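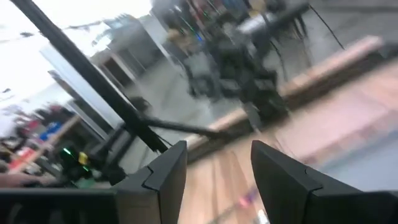

4.2 Effect of motion blur on wrist-view policies

Figure 3. Wrist view during a fast motion. The two fingers stay readable while the table and background are smeared.

We trained two policies on the Grestero set, which holds 424 demonstrations. The first used every wrist image. The second dropped images whose sharpness score fell below a fixed limit - the same limit used by Sibiya and Venter in the Nkuna tests. Each policy was run for 200 trials.

We use cookies to improve your experience. Accept | Manage settings

Dropping blurred images did not help. The filtered policy was slower to recover after large wrist turns, and it failed more often in the first 4 seconds of a trial. We kept all images in the remaining experiments.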